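The Year I Stopped Cleaning on Weekends

I grew up in a house where the vacuum went on at eight in the morning and stayed on until somebody cried. My mother cleaned the whole place top to bottom in one go, once a week, and so for most of my adult life I did too. I hated it. I'd wake up on my day off already annoyed, put it off until after lunch, and then scrub the tub at four in the afternoon in a mood that made everyone else leave the house.

Last May I quit. I didn't quit cleaning (my in-laws read this magazine, hello!), just the big weekly session. What I do now is 15-minute-ish bits scattered over the week, mostly while something else is going on. The kettle takes a while, so the counters get wiped. The bath is running, so the sink gets done. I'd read about people who live this way and always figured they had bigger kitchens, or smaller families, or a different kind of brain.

We live in Peneck, in the bottom half of a house with 179 years' worth of drafts in it, and the dust here is something special. It comes down the chimney and up through the floorboards. When we moved in from Trendell, where we had a third-floor apartment with carpet wall to wall, I didn't own a broom. I bought one at the hardware store on the corner of Tumwood Street the first week, and the man at the register looked at my shoes and said, "Old place, huh?"

So I had plenty of reasons to think little bits wouldn't be enough. For the first couple of weeks they weren't! The hallway got worse, the stairs got a lot worse, and I found a raisin behind the bathroom door that I still can't explain. I nearly went back to the old way. What saved me was moving the stuff. I'd been keeping everything in one closet, in one bucket, behind the ironing board, and getting it out was half the job. Now there's a cloth under every sink and a brush hanging on a nail by the back door.

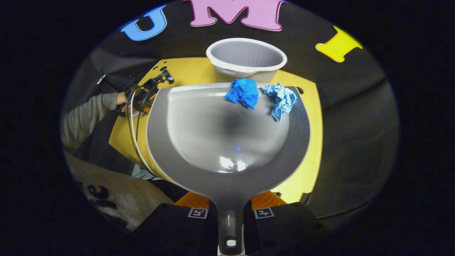

The other thing I had to give up was finishing. I like a finished house. I like standing in the doorway with my hands on my hips, and with the bits-and-pieces way you never get that, since by the time you've reached the bedrooms the kitchen has crumbs again. My husband says it was always like that and I just wasn't looking on the other six days. He may be right. I'm not telling him so.

I asked readers about this in my newsletter and got 76 replies, way more than I get when I write about anything I consider important. People have feelings about mopping! One woman does all her floors at five in the morning, in the dark, with a podcast on. A retired couple split their house down the middle with actual masking tape when they stopped working and haven't argued about it since. A nurse wrote that she cleans for exactly one album side after a night shift and then goes to bed no matter what it looks like. I loved that one. I've tried it with some of my dad's old records and a side is longer than you'd think when you're doing an oven.

Several people wanted to know what to buy, and I'm the wrong person to ask. I spent $60 on a spray mop that leaked on its second outing, and I'm back to a bucket. A stiff brush, a decent stack of rags cut from old T-shirts, dish soap, vinegar for the faucets. My mother, who is 69 and still does the whole thing in a morning, thinks even the vinegar is showing off.

She came to stay in the fall and I waited for her to say something about the baseboards. She ran a finger along the top of the fridge, looked at it, and asked if we had any of those lemon cookies left. Then around nine that night I caught her wiping down the stove while the tea steeped.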